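MEDIA RELEASE
For immediate release
21 Aug 2020

Zosier opens the doors on its clothes folding project, visitors get a turn

Robotics outfit Zosier will hold its first public open day next Saturday at the Baradari building, with live folding demonstrations, a hands-on session with the hand-held grippers, and a look at how household work gets recorded for robot training. Free entry. Bookings needed, numbers are tight.

The project is called Javer. Its aim is a robot arm that can deal with a normal pile of washing in a normal home. Jeans, jumpers, kids' stuff, the lot. Work started in January and has stayed in bedrooms and living rooms the whole way through, no lab bench.

"Shirts on a flat table, people have been doing that for years," said project lead Otakar Holub. "We wanted beds. Soft, patterned, bit of a slope, clothes everywhere. That's where folding happens at my place anyway."

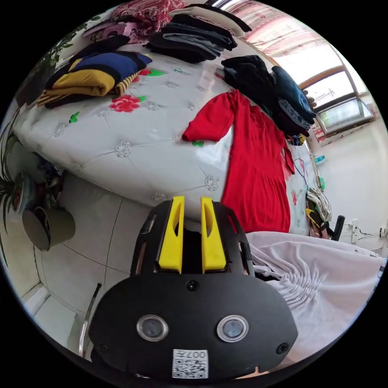
The open day runs in 5 sessions, first one at 10am, last at 3pm, with a break for lunch. Each session is a short talk, then a demonstration, then visitors pick up the grippers themselves. Staff will be on hand for fitting and adjusting. Closed shoes please. Kids welcome with an adult, the grippers suit hands from about ten years up.

Javer's recordings are made by people, using the same style of two-finger gripper that goes on the arm. The person does the job at their own pace, a gripper in each hand, and the lenses on the gripper body take in what the fingers are doing. No markers on the clothes. No special lighting. A recording is one garment, start to finish, and the team has put down 533 of them so far, with more than 200 on long sleeves alone.

Why long sleeves? They're a pain. They twist, they end up under the body of the garment, and a robot that grabs the wrong layer makes a mess of the next four steps.

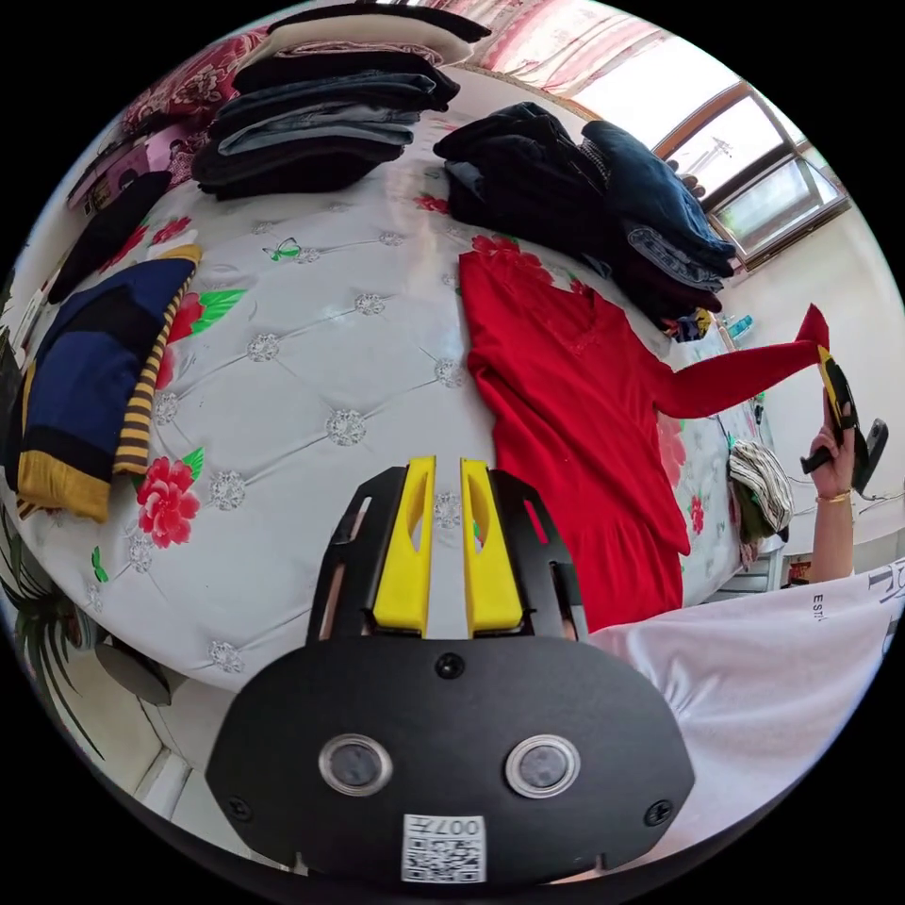
Sleeve work will be the main demonstration on the day, and Holub's team will run it at every session. Visitors will see the garment laid out, the sleeves sorted, then the folds put in one by one. The cuff is a good place to take hold, as with the red one pulled out to the side by a gripper here, and it gives the person a clear line back to the shoulder. After the demonstration there's time for questions, and the team is happy to go over any step again.

"People come in thinking the folding is the hard bit," Mr Holub said. "It's the straightening. Have a go with two grippers and you work that out in a minute or so. My mum lasted one jumper and went to put the kettle on."

Visitors who want to can have their attempts recorded and added to the project. Seperate consent form, handed out at the door, and saying no doesn't affect your spot in the session. Faces and voices are not kept. Anyone who changes there mind later can email and the recording will be removed.

Bring something from home if you like. Clean, please. Knits and denim are especially welcome, also anything with an awkward collar. Nothing precious, as grippers can pull a thread.

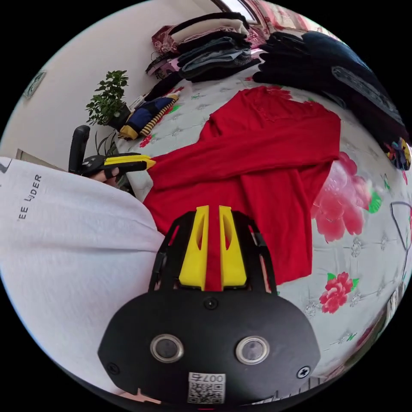

Two grippers at work on a red long-sleeved garment, Javer project.

Parts for the grippers are cut and put together by local workshop Kováčik, which will have a small display near the entrance with fingers at different stages, early versions included. Workshop staff will talk through the changes to the finger shape and what wears out first. Spare fingers can be handled. Please don't pocket them, last time we lost a few.

The arm itself will be running in the afternoon sessions only. It's slow. Expect several minutes for a jumper and some failed grabs along the way. The team won't be editing those out or stopping to reset unless something gets stuck.

Session details

Where: Baradari building, ground floor, side entrance off the car park
When: Saturday, 10am to 4pm
Cost: Free
Places: 59 for the day, across all sessions
Bookings: through the Zosier website, open now, one session per person
Access: Step-free entry, accessible toilet, seating in the demonstration room
Parking: Limited, bus stop across the road

Current health rules apply. Hand sanitiser at the door, grippers wiped down between users, and please stay home if you're unwell. If the rules change before the day, everyone booked gets an email.

Media are welcome at the 10am session, with interviews straight after. Filming of the demonstrations is fine, filming of visitors only if they agree. Please let us know by Thursday lunchtime if you're bringing a crew, the room is small.

Media contact: Otakar Holub, Zosier, via the media page on the Zosier website

ENDS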